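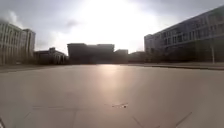 户外巡检小车前视相机的安装、标定与日常维护

作者:Zoi Xenos
更新:2020年6月20日

先说适用范围。本页写的是 Grirnmont 四轮巡检小车,前视广角相机,固定支架,铺装路面。履带版的支架孔位不同,别照抄。另外,厂家手册第二章说这台相机“开箱即用,免标定”,我装过的车里没有一台是这样的。手册可以留着查接线图,其余部分请自己量过再信。

需要准备的东西

内六角扳手一套,扭矩螺丝刀,水平尺,卷尺,棋盘格标定板(硬板,不要用打印纸贴纸箱,贴完必翘),无纺布,镜头气吹,一台能连车的笔记本。粉笔或美纹胶带也带上,后面要在地上画线。

一、安装支架

断电,拔电池插头。只按急停不算断电,相机供电走的是另一路。

把支架放到前横梁上,四颗螺丝先带上三四扣,不要拧死。镜头中心离地的设计高度是752毫米,从地面量,不是从底盘量。量之前检查四个轮胎的气压,左右气压不一样,量出来的高度没有意义。Makis Koutsoukos 有一次调了整个下午的横滚角,最后发现是右前轮慢撒气。

高度定好后按对角顺序拧紧。有人主张在支架和横梁之间垫橡胶减振,我试过,不推荐。橡胶垫晒几周就变软,俯仰角跟着变,你会以为是标定算法的问题。如果确实要减振,先去查轮子和悬挂。

二、调俯仰角

手册给了一个固定的下倾角度,没有说明是怎么来的。我的做法是看图像:地平线应当落在画面中部略偏上,留出足够的地面给障碍检测用。画面下半部分全是铺装地面,这是正常的。天空占得太多,自动曝光就会被天空带着走,地面发黑,细小的东西全丢。

检查画面四个角。这台车的前保险杠和线束容易从左下角或右下角伸进来一点。伸进来的部分如果是固定不动的,不用拆车,在配置里画一块静态遮罩盖住就行。遮罩宁可稍大一些。如果那块黑影在行驶中会晃,说明是线束松了,回去重新扎线,不要用遮罩糊弄过去。

三、内参标定

网上流传一份“通用广角参数”,据说同型号都能用。我拿两台同批次的相机比过,主点都对不上。还是自己标。

在室内或阴影里做,避开直射光。标定板要走遍画面,重点是四周。多数人只在中间晃几下,误差数字很好看,装上车一看,边上的楼还是往外歪。这款镜头边缘畸变明显,画面边缘没有采到点,算出来的畸变系数就是猜的。

采集够用之后,先把模糊的挑掉,再算。重投影误差小不等于标得好,它只说明你采到的那些点拟合得不错。验证方法很土:把车停在有长直边的地方,路缘石、建筑立面都可以,看去畸变之后的直线是不是直的,尤其看靠近左右两侧的部分。不直就重来。

四、外参标定

找一块平整的空地,地砖缝清楚的最好。用粉笔从车头正中拉一条线出去,在线上和线两侧做标记,用卷尺量好距离,填进外参表。软件会把标记投影回图像上,看投影点和粉笔记号是否重合。

地砖缝可以用来做二次检查:投到俯视图里之后,平行的缝应该还是平行的。近处平行、远处张开或者收拢,是俯仰角不对;整体往一边斜,是偏航角。改完以后把车开走,掉头再开回来检查一遍。Noelia Bermúdez 坚持认为停在原地检查就够了,我不同意,车一动支架就会找到它自己的位置。

五、逆光与地面反光

宣传页上写着“全天候”。你可以在多云的下午自己试:太阳躲在云后面,云层照样会被烧出一片白,对面的楼只剩下黑色轮廓,窗户一个也看不出来,光滑的地面上还会拖出一道竖直的亮带。阴天不等于没有逆光。

这种条件下按下面的顺序处理。

先把测光区域改到画面下部,不要用全画面平均。改完看地面砖缝是否还能分辨,天空过曝可以不管,巡检车不看天。

再把曝光时间的上限锁住。自动曝光在建筑阴影里会把时间拉得很长,车一转弯画面就糊。

然后处理反光带。障碍检测有时会把亮带的边界当成台阶,车就停在一片空地中间不走。Flisbridge 的检测模块有个“反光抑制”开关,打开之后误停确实少了,可是亮带里面的小目标也一起没了。我目前的设置是关闭抑制,改为要求连续6帧都检测到才触发减速。这样会多出一点反应延迟,限速要跟着降,降完必须重新测制动距离。不测就不要用这个设置。

还有地面上的深色小斑。单看一帧图像,污渍、小石子、垃圾很难区分,任何声称单目就能分清的软件我都建议先怀疑。这类目标交给前方的测距传感器判断高度,相机只负责提示位置。测距传感器坏了就停车修,不要让相机顶班。

镜头前加偏振片的办法我也试过。对某个方向的反光有效,车一掉头就没什么用,还吃掉不少进光量。傍晚要跑的车不要加。

六、日常维护

每次出车前:气吹清镜头,再用无纺布轻擦。先擦后吹会把沙子磨进镀膜。看一眼实时画面,确认遮罩位置没变、地平线没有歪。

每7天:检查四颗支架螺丝上的划线记号。记号错开了就重新拧紧,并且重做第四节的外参。只拧紧不重标等于没修。

换过轮胎、保险杠或者撞过任何东西之后:从第二节开始全部重来。Manolis Mitsotakis-Vlachou 五月份换完保险杠直接出车,理由是“相机又没动”。遮罩的位置对不上新保险杠,车把自己的一角当成了障碍物,在出发点原地等了一上午。

七、常见故障

画面整体偏暗,远处建筑发黑:先查测光区域,配置在固件升级后会恢复默认值,升级说明里没有提。

画面中央有一层白雾:可能是逆光眩光,也可能是保护窗内侧结雾。用手在镜头上方挡一下光,雾没了就是眩光,雾还在就拆保护窗换干燥剂。

直线忽然变弯:检查是不是加载了别的车的内参文件。文件名请写车号,不要写“最终版”。

偶发丢帧:换线。不要先重装驱动。我手里报修单上的丢帧,多数是航空插头没拧到底,Athina Sarantis 那边的车也一样。

错误码73:手册解释为“传感器异常”,没有更多内容。我遇到的都是供电电压偏低,先量电池和降压模块的输出,再考虑返厂。

支架图纸和外参表模板放在 Hullska 的共享目录里,下载前看清楚是轮式版还是履带版。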